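# Toy fair day out at Vancombe, September

Got the early train and still managed to miss the opening, so by the time I'd found the right hall it was gone ten and the coffee queue was already out of the door. Fourteen quid on the gate, if you're wondering, and they stamp your hand with a little hedgehog.

I'd mainly come for the wooden stuff. My sister's two are at the stacking and knocking-down age and I wanted to see blocks in person before buying any more online (the last lot arrived smelling of varnish and we had to leave them in the shed for a week!). Vancombe is good for that – it's mostly small makers, everything's out on tables and you're allowed to pick it all up.

First stop was Flurner, stand 18, right by the fire exit and freezing every time someone went out for a smoke. They do painted cubes and not much else. Ekaette Tamuno was running the stand and let me poke through the seconds box under the table, where I found a perfectly decent green one with a tiny dent for 50p. She showed me how they round the edges off before painting, and you do feel it in the hand, there's no sharp corner to land on a toe.

Then a long wander. Prurnix had marble runs, very loud, very popular, and I couldn't get near. I bought a bag of fudge from the chap opposite and ate most of it standing up next to a rocking horse I can't afford. Lunch was a cheese roll. Bring your own, is my advice.

The bit I liked best was the play corner at the back, run by Janaka Khan. The idea's dead simple: lay a whiteboard flat on a table, draw a wobbly shape on it with a marker, and build your tower inside the line. If you make a mess of it you draw a bigger shape. I had a go and stayed far longer than a grown woman should, with a small boy in wellies telling me my tower was boring.

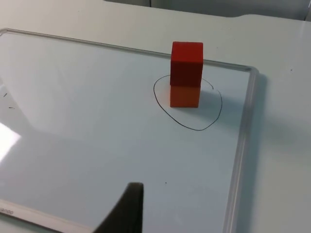

Does the board need to be a special one? Any ordinary wipe-clean whiteboard will do, as long as it lies flat and you've got a dry-wipe pen that works.

I'm pinching the idea for Christmas. Red on top of orange looks lovely against all that white, and I think the loop being so uneven is part of the fun, because you have to decide where in it to put your tower. Adesuwa Ezeani, who I got chatting to on the way out, does the same thing with her reception class using chalk on the playground.

Home on the 4.40 with the green cube, a catalogue and no fudge. Parking's at the Wike Road end if you're driving, and the loos by the café are the better ones.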